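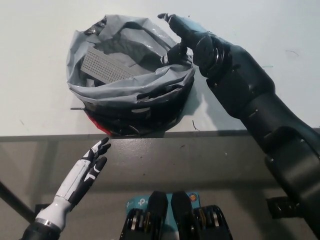
教机器人干一件手上的活,到底要录多少遍?

维亚塔给不出统一的数,要看活有多杂;Wiriya这间工作室眼下的目标是一个任务最多600条,录完先训一版,不行再补。

记者到的时候是上午,门没关。屋里没人说话。Uthai Yimyam盯着屏幕,手边一杯豆浆,凉了。他负责按开始和结束,也负责喊停。一天下来嗓子是哑的。

项目叫Himen。名字没什么讲究,Ratree Petchrat随口起的,后来写进了合同,改不掉了。要做的事说起来简单:让机器自己学会伸手进容器、碰到东西、把东西拿出来。不写规则,只给例子。人操作一遍,机器记一遍,画面、关节角度、手指开合,全存。存够了,喂给模型。

难的是“够了”两个字。

白桌子,一只圆的容器,外面裹着皱巴巴的浅灰色塑料,一层压一层,边上还有撕破的口子。里头斜插一块带密密小方孔的浅灰色板子。黑色的手从右边伸过来,悬在容器沿上,一根长手指往前探,一根短的往下弯。左下角还有一只白的,小一号,手指张着,冲着容器底下。

这种皱的、反光的东西最麻烦。硬盒子好办,形状不变,这次抓和下次抓差不多。塑料不行,碰一下就换个样子。Fongchan Ruangrit管数据,她的说法是:“你以为你在录同一件事,其实每次都是新的。”

所以要多录。所以也不能只图多。

早期他们吃过亏。第一批录了1,403条,听着挺唬人,训出来的模型只会一种拿法,容器挪开一个巴掌的距离就抓空。回头翻记录,问题一眼看得见:操作员太熟练了,每条都从同一个角度下手,干净,漂亮,没用。删。重筛之后剩748条,Fongchan说删的那两天她没怎么跟人讲话。

后来改了规矩。每录几条就换位置,换朝向,换人。Nipon Sukprasert手稳,动作慢,他的数据像教科书。Chutima Thongdee刚来,手生,经常停在半空想一想再下去。原来这种犹豫的片段是要剪掉的,现在留着。失败的也留,单独打标签,抓滑了、碰歪了、手指卡住了,各归各的。模型得见过歪的,才知道怎么往回找。这是Nipon的看法,Ratree不全同意,她觉得犹豫的数据多了,机器也会跟着发呆。两个人为这事吵过,没吵出结果,最后按比例混,先试。

遥操作本身也累人。操作员手上动,眼睛看的是机器头部那个视角,跟自己的眼睛不是一回事,深浅老判断不准。Chutima头一个星期录完就头晕,蹲在走廊里。现在一人一次最多坐半小时,到点换人,不商量。

还有对时间。两只手,好几路信号,差一点点就对不上。画面里手指已经碰到了,记录里还没到。这种错最阴,肉眼看回放看不出来,训练的时候才冒头。Uthai写了个小工具专门查这个,叫Sornby,界面丑的不行,但大家都在用。

钱呢?问到这个Ratree笑了一下。出钱的是Vellham,做仓储分拣的,要的是能上线的东西,不是论文。五月要看一次演示。她说够呛,又说应该行。

模型现在什么水平,他们不肯给成功率。Fongchan只讲,容器位置变了它会跟着找了,换一种包材还是懵。下一步就是换包材,纸的、布的、网兜,一样一样来。硬盘己经不够用了,新的还在路上。

下午接着录。Nipon坐下,活动了两下手腕。Uthai喊开始,喊停,再喊开始。有一条录到一半他忽然摆手:标签填错了,重来。Nipon也没抱怨,手退回去,等。

走的时候天黑了,屋里灯还亮着。Chutima在给当天的片段写备注,写得很细,哪条手抖了,哪条碰到了边。她说这些字以后不一定有人看,先写着。

本网站使用Cookie以改善您的阅读体验。继续浏览即表示您同意我们的Cookie政策。接受 | 管理设置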